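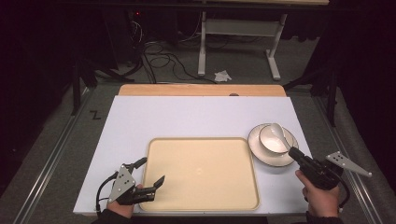 Trostdale Library's Table Setting Class Promises a Lot for a Plate and a Bowl

Dec 26, 2022

TROSTDALE. A housewares shop called Collik wants residents to believe that the way to a calmer household runs through the dinner tray. Its new course, offered at the Trostdale library annex, teaches people to lay out a single place setting, carry it, clear it and put it away. The fee is $30. The plate, the bowl and the spoon are extra.

Collik calls the course the Quan method and says it took shape in November. The handout runs to several pages and claims that a household can save 861 minutes a year by keeping each person's dishes together on one tray. It does not say how that number was reached, or how many households were timed. Asked for the figures, the shop sent a second copy of the handout.

"People laugh until they try it," said Glenys Gronow, who wrote the course. "You stop hunting for things. Your whole meal has a home."

The dishes themselves are ordinary enough. The set is sold under the name Clelura, and buyers are told to stack it in a fixed order, plate at the bottom, bowl on the plate, spoon in the bowl. 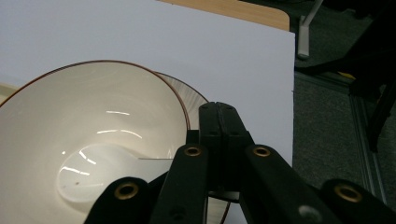
Clelura is priced like something special, at $100 for one person, and a family of four would be out a good deal more before anyone has eaten. For that money you get white dishes with a thin reddish-brown line at the rim and a white spoon to lie in the bowl. Plain white dishes are not hard to find in Trostdale, and the handout never explains why a set already in the cupboard wouldn't do. Gronow said students may bring their own but that "the sizes are part of it."

Tươi Lương, who ran a lunch counter in town for many years and sat in on the first session, was not won over. She said the stacking order is the same one any busser learns on the first morning, and that the tray is useful mostly if the kitchen is a long way from the table. Her own is four steps away.

"It's a nice tray," she said. "I have a nice tray."

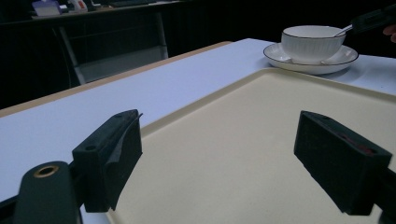
She did pick up one tip she plans to keep, which is to set the tray down flat before lifting anything off it. That advice is on the first page of the handout. The rest deals largely with where to stand.

Collik says it hopes to enroll 3,000 people across the county, an ambitious goal for a town course with one room and no second teacher. The library said it rents the annex to any group that pays the fee and does not review what is taught there. Sign-up for the next session is at the front desk, and fees are not refunded once the class has started.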